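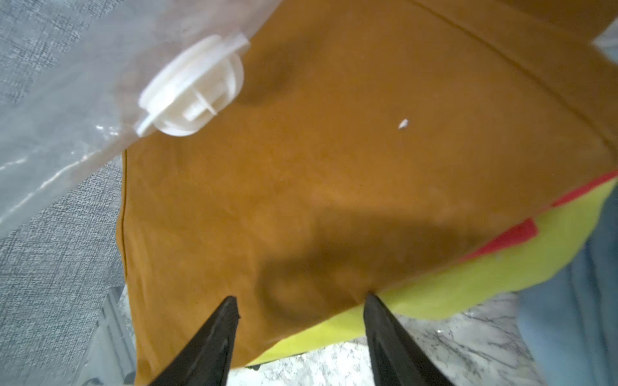 Visit report: Hegazy dye and finishing works, Vandalstead

The Hegazy works stands on the north bank of the canal at Vandalstead, a short walk from the Mivport road. It takes in woven cotton and cotton blends from outside mills, dyes and finishes the cloth, and sends it out on rolls. No weaving is done on the site. Sewing is limited to a small sample room on the upper floor. I joined the March tour, which started at 9:30 in the morning and ended shortly before lunch.

Our guide was Bohdana Holovko, who runs the finishing side. She had worked in the dye house before that, and most of the useful detail below comes from her. The tour follows the cloth through the building in order, with one exception: the color lab is shown last because it is kept quiet until the morning matching is done.

Receiving and inspection

Untreated cloth arrives on rolls and is run over a lit inspection table before anything else is done to it. The operator marks slubs, missing picks and oil spots with a colored thread at the selvage. Cloth with too many marks per 100 yards is held back and the mill is called. Holovko would not give the limit, which is set separately for each customer.

Rolls that pass are sewn end to end to make a continuous run. The joining seam is a plain overlock and is cut out again at the end of the line. The thread has to survive bleaching, so polyester is used throughout.

Preparation

Preparation covers singeing, desizing, scouring and bleaching. The singeing machine was down for burner cleaning, and we saw it with the covers off. In normal running the cloth passes over a row of gas flames fast enough to burn off loose fiber ends without marking the ground. It then goes straight into a water bath.

Scouring and bleaching are done on one range. The floor here is wet and sloped to a center drain, and visitors are issued rubber overshoes at the door. Mine were two sizes too large. Anyone with small feet should ask for the smaller bin, which is kept under the bench.

The test for good preparation is simple. A drop of water is placed on the dried cloth and timed until it sinks in. If it sits on the surface, the size or the natural wax has not come out, and the dye will take unevenly. Samples are tested at the left side, center and right side of the cloth.

The dye house

Two methods are in use. Long runs go through a pad line, where the cloth is dipped in dye liquor and squeezed between rollers. Short runs are done in jigs, where the cloth is wound back and forth through a small bath. There are 12 jigs, in two rows, and the older row is still controlled by hand.

The group spent the longest time at the pad line. The pressure of the squeeze rollers sets how much liquor stays in the cloth, and any difference across the width shows up as one edge darker than the other. The rollers are adjusted at both ends and at the middle. Holovko said that browns, olives and mustards give the most trouble. They are mixed from 3 dyes which do not all fix at the same rate, so a small change in temperature moves the shade as well as the depth. A navy can drift slightly and still pass. A mustard that drifts turns green or red, and the customer sees it at once.

Wash-off takes longer than dyeing. Heat from the outgoing wash water is used to warm the incoming supply through an exchanger installed by Evetti, a contractor from Mivport. The pipework is labeled and easy to follow from the walkway. I would have liked to see operating figures for it, but there were none on display.

Finishing

Finishing is dry, hot and much louder. The main machine is a stenter, which grips the cloth by both edges on a chain of pins and carries it through heated chambers at a set width. Softener is applied just before entry. After the stenter, some orders go to the brushing machine, where rollers covered in fine wire raise the surface slightly.

Brushing was the part I had come to see. A light brush flattens the look of the color and takes off the shine. It also weakens the cloth a little, and tear strength is checked before and after. The rollers turn in opposite directions in alternate pairs, and the finish depends mainly on the difference in speed between roller and cloth. Lint is drawn off by a duct overhead. A fair amount still gets out, and dark clothing is a poor choice for this tour.

The last step is compressive shrinking against a rubber belt, so that the cloth does not shrink much further when a garment is washed.

The color lab

The lab matches new shades on small swatches before any bulk dyeing. Swatches are compared in a light box under daylight, store lighting and household lamp settings. Two pieces that match in daylight may part company under a warm lamp, and we were shown a pair of tan samples that did so clearly. A spectrophotometer reading is taken as well, but the final decision is made by eye, and both technicians have to agree.

Practical notes

The tour runs in spring and fall and has to be booked through the works office. Hearing protection is supplied for the finishing hall. There are stairs between the dye house and the lab and no elevator. Photography is permitted except in receiving, where customer names are on the rolls. Parking is on the canal side only; the front gate is kept clear for trucks. Remnants are sold by weight from a counter next to the office, cash only, and the counter closes at noon.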